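Home | Articles | Categories | Random page | Log in

Search this wiki... Go

Brotach kitchen trials

The Brotach kitchen trials are a set of side-by-side tests of robot hands, wrist cameras and hand controllers, run on ordinary household jobs. Mostly dishes. Set up by Michiels, a small test workshop, after complaints that the usual bench tests (pegs, cubes, foam blocks) said very little about how a hand copes with a kitchen. Named after the first building used. The name stuck when the work moved.

Background

Early rounds compared two-finger grippers only. Cheap, strong, easy to mend. Fine on mugs, poor on plates, and nearly useless on door handles set close to a panel. The second series brought in fingered hands, of which two are still in regular use: the Zallix, and the older Torkum hand, kept as a baseline.

Both are rated by the same sheet. A run is one job from start to finish, without anyone touching the robot. A full series is 700 runs per hand, split over several weeks, normally started on a Saturday when the building is quiet. Earlier series were shorter and the results dont compare well.

Jobs

The job list has changed more than once. Current list, in the order it's usually run:

Open and close an appliance door by its handle
Pull a rack out, push it back
Lift a plate by the rim, turn it, put it down
Pick up a fork from a flat tray
Turn a tap lever on and off

The fork is the one most hands fail. Plates come second — glazed china gives a rubber fingertip not much to work with, and wet glaze gives it less. Racks are mainly a test of the cameras. Thin wires at odd angles confuse depth readings, and a finger that goes through a gap can catch on the way out.

Equipment

Arms are the same for every hand in a series, so that differences in reach don't creep into the scores. Knitted or pleated sleeves are fitted over the wrist wherever the hand maker allows it. They keep crumbs and splashes out of the joints. They also snag, and a snag counts as a fault under the present rules.

Fingertips are swapped as a set, never singly. Hard tips were tried in the first series and dropped. Soft dark rubber grips better, but wears quicker; the Torkum tips were changed after 119 runs when the pads began to lift at the edge.

Cameras sit at the wrist, looking along the fingers. A wrist camera sees the contact point better than a fixed one on the wall, and loses nearly everything else. The palm and sleeve can block much of the view, which testers have argued over for years. Moving the camera further out gives a wider picture but it knocks into things.

Wrist camera views, dishwasher and kitchen work:
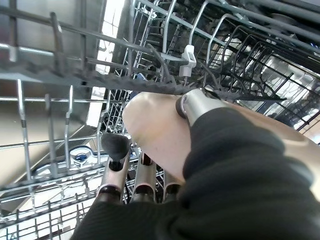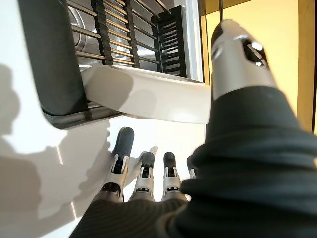
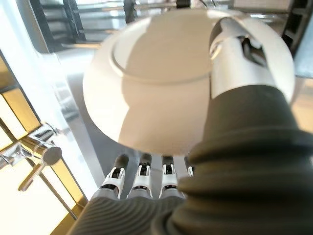
Controllers

Two ways of driving the hand are compared. In the first, a person wears a glove and the hand copies it. In the second, the hand works from recorded glove runs and nobody steers. The same arms and cameras are used for both, and the scores are kept apart.

Glove control is the stronger of the two on anything with a rim or an edge. People shift their thumb without thinking about it and the glove passes that on. The weak point is delay. Small delays are tolerable on a door, awkward on a plate, and hopeless on a fork.

Recorded control is steadier. Slower too. It does well when the job starts from nearly the same place each time and badly when a rack has been left half out. The Zallix set was built from 2,000 glove runs, the Torkum set from fewer, and critics have pointed out that this makes the comparision between the two hands less than fair. Michiels has said the Torkum set will be extended. No date given.

Scoring

Each run is marked pass, partial or fail. Partial means the job got done but something went wrong on the way — a knocked rack, a dropped and recovered item, a caught sleeve. Breakages are a fail whatever else happened. Time is written down but doesn't count towards the mark, a rule left over from the first series and not much liked.

Results

On doors and racks the fingered hands and the old two-finger grippers end up closer than expected. With a plain bar handle there's little in it. On plates the gap is wide. A thumb on one side and several fingers on the other holds a rim at angles where a two-finger grip lets it swing.

The Zallix hand scored higher on plates and taps, the Torkum on doors. Forks were poor for both: 18 passes in the last Zallix series, fewer for Torkum. Camera position made more difference to the fork score than the choice of hand did.

Criticism

Main points raised: one kitchen layout per series, so lighting and counter height never vary; testers know which hand is fitted; tap runs are short and easy, and pull the average up. The sleeve rule is also disputed, as hands without a sleeve can't lose marks for one.

See also

Two-finger gripper
Glove control
Wrist camera
Torkum hand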